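Section 5. Running the Pipette Demonstration for Visitors

This section covers the bench demonstration used on open days at the Clikthorpe site. Complete the arm set-up in Section 4 before you begin. The demonstration uses dry tips only. Do not put liquid on the bench while visitors are in the room.

5.1 Laying out the bench

1. Switch the Vatska controller to HOLD and wait for the amber light.
2. Lay the black mat flat, with no folds near the stand.
3. Place the pipette stand on the mat and press down on both end supports. If it rocks, move the mat, not the stand.
4. Hang one single-channel pipette on the blue bar, near the right support.
5. Put the clear tip rack to the right of the stand, tips pointing down.
6. Leave the mat under the bar clear. The gripper needs this space to open.

Note: Scuffs on the bar do not affect the grip. A loose end support does. Replace the stand if the bar turns by hand. 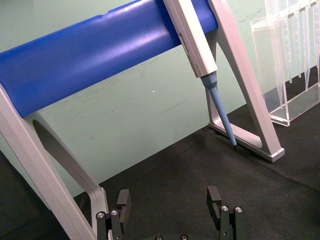 5.2 Starting the run

1. Ask visitors to stand behind the floor line, 100 cm from the edge of the bench.
2. Load the program HUANCA-DEMO from the Cositz menu.
3. Set the speed to 60 percent. Full speed is locked out in visitor mode.
4. Check that the gripper fingers are fully open.
5. Press RUN. The first approach is slow and stops short of the pipette.
6. Look at the wrist camera view on the monitor. If the pipette is in view, press CONFIRM.

CAUTION: Keep hands away from the stand after pressing CONFIRM. The arm moves without a further warning tone.

Note: A full cycle takes up to 600 seconds. For large groups, use SHORT CYCLE, which leaves out the tip pickup.

5.3 If the arm stops

1. Press HOLD.
2. Read the code on the controller and look it up in Appendix B.
3. If the pipette has slipped, take it off the bar and hang it again.
4. Press RESET, then start again from step 4 of 5.2.

Visitors may handle the spare pipette at the side table. Return it to its drawer before the next group comes in.

Revised June 16, 2025. Replaces the May issue.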